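Selling old clothes by weight or one by one?

satish_thakur
2020-04-07
Been stuck indoors so I've finally gone through the wardrobe and the loft. Duletti will take the lot at a flat price per kilo, collected from the door. Cirkik lets you list each thing yourself but you do your own photos and post. Has anyone done both? I can't face writing 60 listings, but I don't want to give away decent jumpers for pennies either.

mossy_kettle
By weight, every time. I listed bits on Cirkik from November onwards and spent my evenings arguing with people over a scarf. One woman wanted the sleeve length measured twice and then went quiet.

Parva88
Don't agree with mossy. I've made 567 quid on there, mostly knitwear and coats. Flat price is fine for T-shirts and worn-out jeans, but anything wool or with a good label should go up on its own. Start with six things and see how you get on.

mossy_kettle
567 over how long though?

Parva88
Two years – fair point. But I was only doing it on Sundays with the radio on!

dalosau_dan
Whatever you choose, check for bobbling and wash the fleecy stuff inside out first. And go through the pockets. I sent off a coat with my spare key in it.

satish_thakur
Cheers all. I think I'll split it then: nicer knits on Cirkik, the rest to Duletti once they're collecting again. Still sorting, so no final numbers yet. 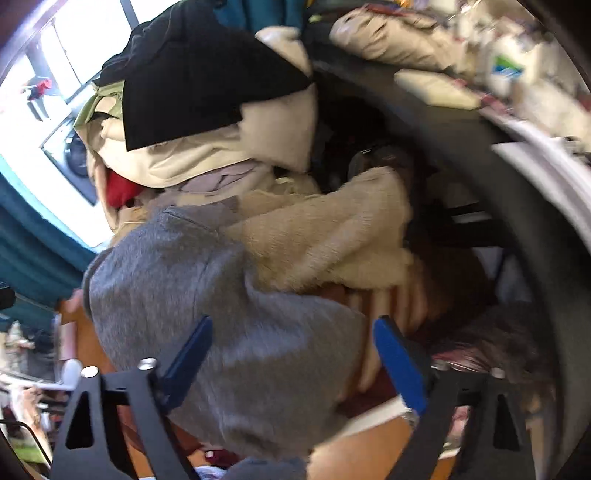 Does anyone know if Duletti take odd socks and old towels as well? Their help page only mentions clothing and I've got a whole bag of each.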